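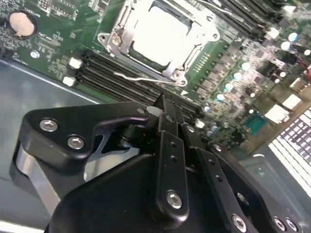 CPU socket and memory slots on a green motherboard, in a gray metal chassis.

Print this page | E-mail this page
Search Bekia Go Advanced search

Motherboard (desktop)

Main circuit board of a desktop computer. Also mainboard, system board. Holds the processor and memory, carries power and data between the other parts. Usually screwed to a metal tray or straight to the case wall – short metal standoffs keep the solder side off the steel.

Processor socket. Square or nearly so. On many boards a metal retention frame closes over the chip and a bent wire lever holds it down, hooked under a tab at the side. Release the lever before lifting the frame. Never slide the chip.

Memory slots. Long, narrow, set in parallel near the socket. Latch clips at the ends, white on many boards, snap inward when the module is all the way down. Older boards have clips at both ends, some newer ones at one end only. Modules are keyed by a notch and wont seat backwards.

Other parts. Capacitors and voltage parts near the socket; rear ports along one edge; expansion slots for graphics and other cards; drive headers; main power connector, often 24 pins. Coin cell keeps the clock going with the power off.

Case layout. Varies by maker. The Udetti tower line put the drives in a cage opposite the rear ports, with colored release tabs so that most parts came out without tools. Virketti cases of the same period used 6 screws for the board and 4 for the power supply. Abugri sold a small-business model with the same board turned upside down, which confused a lot of repair shops. Parts list ran to 1,231 entries, last revised in June.

Servicing. Unplug, lay the tower on it's side, open panel up. Unhook cables before the board screws. 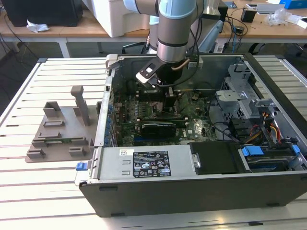

Can a motherboard be moved to a different case?
Usually, if the mounting holes and rear port opening match – some makers use their own board shapes, so check the hole pattern first.

See also: Power supply; Drive cage; Expansion card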